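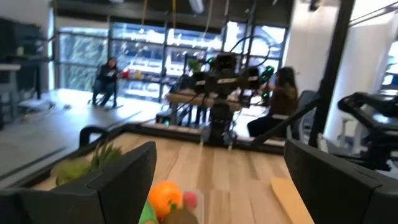
Search this site Search

By Dana, Thursday, June 25, 2026

We use cookies to make this site work better for you. Accept Manage settings

Konrad Witkowska picked the cafe, and he picked it for the soup. I ordered the same as him, a beet thing with dill, and we had finished the bread before I got my notebook out.

He has been cooking for other people for 30 years, the last 22 of them at Mema, the little lunch place on the corner in Salinas. I wanted to talk to him about vegetables, mostly because my own kids won't eat any (okay, corn, if you count corn) and his regulars come in and order whole plates of them.

"People cook them scared," he told me. "They boil a carrot like they want it to confess."

His mother did it that way too, he said, and he hated every vegetable she made until he was 19 and a neighbor fed him an eggplant burned black over a gas flame. She scraped it out of the skin with a spoon, put salt and lemon on it, and handed it over. "I asked her what meat it was," he said. "I was serious!"

So how does he do eggplant now? Pretty much her way, except he lets it sit in a strainer for a while so the juice runs off. He uses a lot of oil and he doesn't feel bad about it. Garlic goes in raw, but only a little, and he chops it himself – he can't stand the stuff in jars.

I asked about kids, and he put down his spoon. He has two daughters, both grown, and the younger one lived on noodles until she was seven.

"I stopped talking about it," he said. "I put the dish on the table, I ate from it, I talked about something else. One day she took a cucumber. I nearly fell off the chair, but I kept talking about the car."
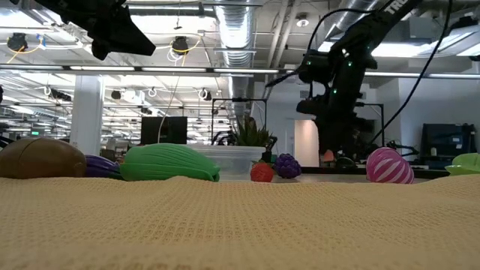 Play vegetables on a waffle-weave cloth.

He's a big believer in letting them handle food with no eating involved. Shopping, washing, peeling, pretend cooking, all of it. His older girl ran a restaurant under the kitchen table called Enitano (no idea, he said, she made it up) where a bowl of soup cost 777 dollars and you had to pay before you sat down.

"She was a terrible host," he said. "Very slow. But she knew the name of everything at the market."

We got onto potatoes after that and stayed there a long time. He salts the water more than you'd think, starts them cold, and shakes them in the dry pot before they go in the oven. I tried it that same night and my son ate 2 helpings, so I'm counting that as a vegetable too.

In August he's closing Mema for a couple of weeks to visit his sister and eat her tomatoes. I asked if he'd cook while he was there. "She won't let me in the kitchen," he said, and then he asked the waitress for more soup.

Get new posts by email. Enter your address Subscribe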